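3.2 What people told us about reheating

I went into this part of the study thinking I already knew the answer. I eat leftovers for lunch most days, and I figured everybody did what I do, which is punch in two minutes and walk away. Sunita Begay and I read through all 485 diary entries over one very long February, and wow, was I wrong! People have systems. They have rules they learned from an aunt, and they'll defend them to a stranger with a clipboard.

The diaries came from 27 households in Crichton, each keeping notes for 6 weeks. We asked for three things per entry: what was reheated, how long it had been in the fridge, and how the person decided it was done. That last question was Imani Lyons's idea (she ran the pilot), and it gave us the best material in the whole project. Most people wrote some version of "it looked hot." A smaller group wrote about sound, meaning they waited for a pop or a sizzle and pulled the plate right then. And a few simply trusted the number on the clock, with no further checking at all.

What surprised me most was how much the plate mattered to people. I'd coded the first batch of entries by food only, so pasta went with pasta and rice went with rice, and the patterns were a mess. Then Sunita pointed out that folks kept mentioning the dish. Flat plate, deep bowl, the tub it came in. Once we sorted by dish (see Figure 3), things lined up much better. Flat plates got short bursts and a peek in between. Bowls got one long run and a stir, if they were lucky. 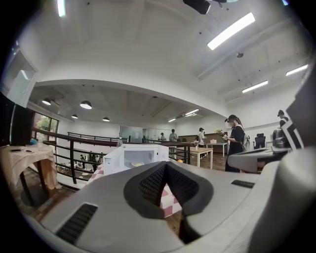
Figure 3. A plated food item in a small white microwave, door open. We coded servings like this one as "flat plate."

I should say a word about the peeking, because it gave us a headache. Some people count opening the door as stopping, and others think of it as part of the same run. Zlatko Petek wanted to drop those entries altogether. I didn't, and after a fair amount of back and forth we kept them and marked each one as "interrupted." If you'd rather leave them out, the tables in Section 4 show the totals both ways.

We also heard plenty about shared kitchens at work, which we hadn't asked about. People heat their food for less time when somebody is waiting behind them, or at least they say they do. One person wrote that she has eaten cold-centered lasagna for years out of plain politeness. I love that entry, but our diaries were meant for home meals, so I've kept the office comments out of the counts and come back to them in Section 5.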